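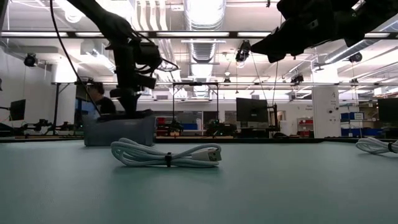
The Night Ferry to Flivside

By the time the ferry cleared the breakwater, Anneliese Weidemann had already decided that this was the best night of her life, and it wasn't even nine yet!

She had the rail to herself. Behind her the cafeteria smelled of waffles and diesel, and somebody's radio was playing an accordion tune she almost knew. Ahead there was only water, flat and pink, all the way out to where the island of Flivside was supposed to be.

"You'll freeze," said a man in a knitted hat. He had a thermos under one arm and a deckhand's jacket with HJALTI HEDEGAARD stitched over the pocket.

"I won't! I've waited since February for this."

"For what?"

"The bell," she said, and out it all came. Her grandmother had grown up on Flivside, in the house below the chapel, and had talked about the bell until the very end, how it hung so low you could touch it, how it was named Lalia after the priest's cow, how it had one sour note inside it that set every dog on the island howling. 700 people had lived there then. Anneliese had read everything she could find, which came to one pamphlet and a page in an old hymnal.

Hjalti unscrewed the thermos and poured her some coffee without asking.

"We're 120 now," he said. "In summer."

"And the bell?"

He thought about it for so long that she got scared. The bell had been melted down, or sold, or it was lying on the bottom of the harbor with crabs in it.

"My aunt rings it," he said finally. "She's terrible. No sense of time at all. She rang noon at twenty past one last week."

Anneliese laughed so hard she spilled coffee down her sleeve. She wanted to know everything. Did the dogs still howl? (They did, all except Vídalín, who was deaf and slept through it.) Was the house below the chapel still standing? It was, but it was green now, and a family with twins had it, and they'd let her in if she brought something sweet.

She had two bags of licorice in her coat. She held them up.

"That'll do it," said Hjalti.

The pink went out of the water little by little. A light came on, very low and very far off, and then another one beside it. Anneliese leaned over the rail as far as she dared and held her breath to listen, though they were still an hour out and there was nothing to hear yet but the engine.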